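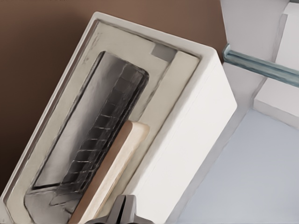

A white toaster, seen from above.

1/5 Witport Housing Association will open its tenant hardship fund again in August. Households may apply for up to £200 towards essential items for the kitchen.

2/5 In the last round 49 awards were made. Most went to tenants moving into a first home.
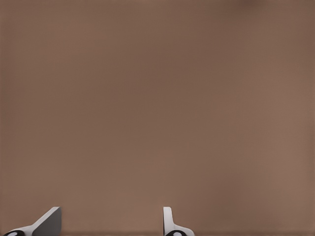
Posted by Orvokki Kallio, Tenancy Support, Witport Housing Association

3/5 Forms are available from the Skimoswood office and from any housing officer. Please allow 15 working days for a decision.

4/5 Larger items are considered separately, up to a limit of £400. A written quotation is required.

5/5 Tenants who were refused last year may apply again. Appeals should be sent in writing to the Skimoswood office.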